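Demonstration gathering (household robots)

Demonstration gathering is the job of collecting examples for a robot to learn from. A person steers the arms through a chore, the system records what the cameras saw and how the joints moved, and a learning program later tries to copy the pattern. I've been doing it long enough to have opinions, so expect a few in what follows!

One run through a chore is usually called an episode. Ours last from a few seconds to a couple of minutes, and a simple tidying job gets 400 of them before we train anything. The Mendik set, which is mostly picking up litter and cloths, stands at 983 episodes, and we'd like 2,000 (everybody always wants more).

Views from the head and the wrist, all from one room:
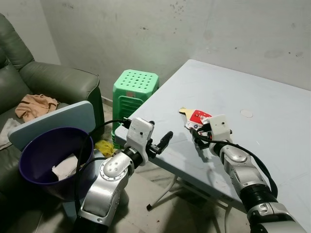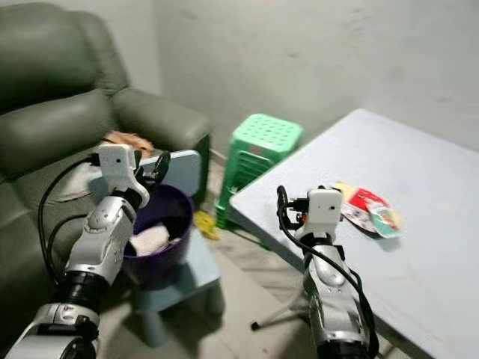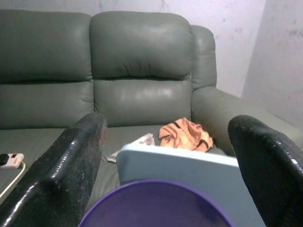 Written by the Drelo collection lead, arm operator and keeper of the episode log

The head view is the one people understand straight away. You get both arms, the table with its snack wrappers and the purple bucket, so you can follow what the operator is up to. The wrist view takes some getting used to - the fingers look enormous and half the room vanishes - but it's very good for the last few centimetres before a grasp, which is where most of my own failed attempts happen.

Soft things are the hard part. A crumpled wrapper never sits the same way twice, and cloth is worse, so we shuffle everything between episodes and change the starting pose of the arms as well. Koval, our labelling tool, then splits each episode into reach, grasp, carry and release. It gets confused when an operator dithers, and I do dither.

Failed grasps are a bit of a sore point. Some groups throw them out. We keep the ones where the operator recovers and mark them as such, and the Doltari model seemed to get better at trying again once we'd put them in. I wouldn't swear to it on one round of tests, though.

New operators do 11 practice episodes that aren't kept. Slow and steady is fine, and a pause in mid-air is best avoided, as the model will happily learn the pause too.

See also: teleoperation, imitation learning, episode labelling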